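"The easy items go first, and then you see what's left for us"

Sioned Llewellyn has worked returns at Ondska's warehouse for 10 years. Until September, her shift of five people opened, checked and sorted every bin of household goods that came back from customers. Now the first pick is done by a robot arm, and two of the five have moved to other jobs in the building.

"They weren't let go, I want to say that," Llewellyn says. "One drives a reach truck now and likes it. The other one asked to come back and is still waiting to hear."

The site handles 3000 returned items on a normal day. Before the change, everyone on the shift picked and graded. These days Llewellyn spends most of her time on what the arm passes over, and on deciding whether an item can be sold again.

"My shoulders are better. I used to lean into bins all day and go home sore. But the work is more in your head now. You get the odd things, one after another, and there's no easy one in between to give you a rest."

Cloth is what she hears about most from the technicians. A shirt or a dish towel never lies the same way twice, she says, and foil is not much better.

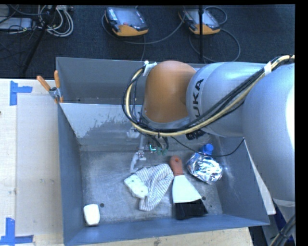 The arm over a bin with a striped cloth, a hand brush and a foil bundle.

Dexter Mbeki, who runs the returns floor, agrees that the training came late. The shift got one afternoon with the equipment before it went live. "We should have had them in from the start – they know the goods," he says. "Sioned told us in the first week which bins would give us trouble, and she was right about most of them."

Pay has been the harder subject. Llewellyn's grade has not changed, although she now clears stoppages and restarts the cell herself. Mbeki says a new job description is with the head office and he expects an answer this spring.

Llewellyn has asked for it in writing. In the meantime she is showing two people from the night shift how to do the restart.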